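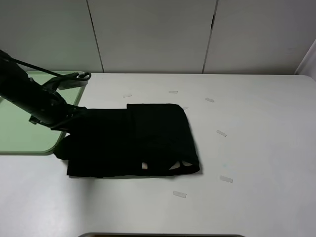 Wanted: a part-time wardrobe assistant for our winter show

Posted 12th May by Raphaël Guillot
2 min read

Melloleo is a small touring theatre company, and we're looking for someone kind, patient and handy with a needle to join us in the wardrobe. Our next show, Mösli, opens in December, and between now and then there is an awful lot of sewing, sorting, labelling and ironing to be done (and a fair amount of tea to be drunk while doing it).

You'd be working alongside me in our store in Prulden, where we keep roughly 600 costumes, going right back to the company's first pantomime. Most of the cast change clothes several times a night, and the stagehands wear blacks throughout, so a good part of the job is simply making sure that the right things are clean, mended and folded in the right basket before the doors open. It sounds dull written down, but I've done it for years and I still love it!

You don't need a qualification. We'd like you to be able to sew on a button, take up a hem and put in a zip without tears, and if you can use an overlocker, so much the better. If you can't, I'll gladly teach you. A driving licence would be handy for the touring weeks, though we can manage without.

The post is for 3 days a week until the end of the run, with some evenings once we open. Pay is £90 a day, plus travel and a hot meal on show nights.

To apply, send me a letter saying a bit about yourself and something you've made or mended, however humble. Photos are welcome. Please address it to me at Melloleo, Zukine Yard, Prulden, or drop it through the door if you're passing. I'll write back to everyone, though it may take me a week or two.

14 shares
2 comments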